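Cetholm Desk System
Set-up Guide, Section 3: Placing the desk and fitting the worktop

Read this section before you open the second carton. You need the frame from Section 2 fully assembled, with both cross rails tightened and the legs standing on their glides. Two people are needed for steps 4 to 7.

Tools and parts for this section

Worktop
Wall spacers, bag C
Worktop screws, bag D
Hand screwdriver, cross-head
Spirit level
Pencil and tape measure
Soft blanket or the foam sheet from the carton

Do not use an impact driver on the worktop screws. The threads in the underside of the worktop strip easily and cannot be recut.

Choosing the position

1. Pick a stretch of wall with a power outlet within reach of the desk cable. The cable must not be stretched, and it must not pass under a chair mat.

2. Keep the desk clear of radiators and heating vents. Leave 30 inches of free floor in front of the desk for a chair, more if the chair has arms.

3. Check the floor with the spirit level in both directions. The glides take up small differences. If the floor slopes more than the glides can correct, move the desk or place a firm shim under the lower leg. Folded cardboard is not a suitable shim. It compresses over time and the desk will start to rock again.

Note: On deep carpet, let the frame stand overnight before you level it. The legs sink a little under load and a level set too early will have to be redone.

Fitting the worktop

4. Lay the blanket on the floor and place the worktop on it with the finished side down. Remove the film from the underside only. Leave the film on the finished side until the desk is in its final position.

5. Find the rear edge. It is marked with a small arrow on the underside. Press the wall spacers from bag C into the holes along this edge until they sit flush.

6. Lift the worktop together, turn it over and lower it onto the frame. Keep fingers away from the cross rails. Slide the worktop until the holes line up with the brackets.

Caution: An unfastened worktop can tip if you lean on it. Do not set anything on it until step 8 is complete.

7. Start all the screws from bag D by hand, a few turns each. Once every screw has caught, tighten them in turn, working from the center out to the corners.

8. Check the level again across the worktop. Adjust the glides, then tighten the lock nut on each one.
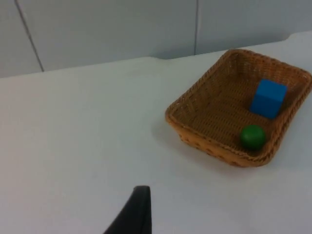 Walls are seldom as straight as they look, and most of the questions that reach our service desk about this section concern the line along the back of the worktop. Before you push the desk into place, run a long straightedge along the wall at desk height and mark any high spots in pencil. With a white top against a pale paneled wall, as shown, look at the vertical seams between panels too, where one panel can stand slightly proud of the next. If the desk touches at one end and not at the other, do not force it. Move it out until the gap is even to the eye, or fit the Bundgaard back strip, sold separately, which covers gaps of up to 2 inches.

9. Push the desk back gently, one person at each end. Push on the frame and not on the worktop. The spacers should meet the wall without pressing into it.

10. Remove the film from the finished side. Start at a corner and pull it back low and flat. If it tears, lift the remaining piece with a fingernail or a plastic card. Do not use a blade.

Note: Film left in place for a long time, especially in sunlight, becomes brittle and hard to remove. Take it off on the day you finish the set-up.

Routing cables

11. Feed the power cable through the Lonley tray under the worktop before you plug it in. Leave enough slack to pull the desk forward for cleaning.

12. Clip loose cables to the rear rail with the reusable ties. Do not staple cables to the frame or the worktop.

Caution: Do not place a power strip on the floor where a chair can roll over its lead. Do not plug one power strip into another.

First cleaning

Wipe the worktop with a soft cloth and lukewarm water with a little dish soap, then dry it with a second cloth. Scouring powder, melamine sponges and solvents leave dull patches that cannot be polished out. Ink and marker come off with rubbing alcohol on a cotton pad if you treat the mark soon. Test the alcohol on the underside first.

After 20 days of use

Retighten the screws in the brackets and the bolts on the cross rails. New joints settle during this period and a slight creak is normal until they have been retightened. If the creak remains, loosen the rear cross rail by half a turn, press down on the worktop at both ends and tighten again.

If parts are missing or damaged

Do not continue the set-up with a damaged part. Note the code printed on the carton label and write to Ditte Hedegaard, Spare Parts, Kandton Warehouse. Include the letter of the bag and the part number from the list in Section 1. Replacement worktops are shipped without screws, so keep the old ones.

Section 3 revised July 28, 2020. Text: Aino Lindqvist. Continue with Section 4, Drawer unit.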